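Rechercher dans les archives OK

14 décembre 2019, par Farener

> Vous avez avancé sur la pince à main ? Le jeu
> dans les pivots, c'est réglé ?

Oui, et ça me plaît de plus en plus ! J'ai remonté les deux doigts – plaques noires ajourées en triangles, vis argentées aux pivots – et refait le serrage en 3 passes. Les patins bleus striés se font bien face maintenant.
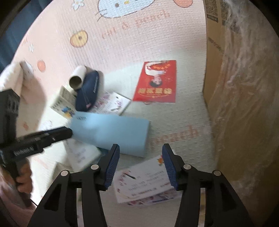 Pour les essais je reste au ras du sol, avec des objets légers : tube en carton, bloc de mousse, trousse. Le bloc passe super bien, le tube demande encore de la douceur – il me reste 8 réglages à comparer. Je apporte tout à l'atelier Zasus en janvier, venez jouer avec !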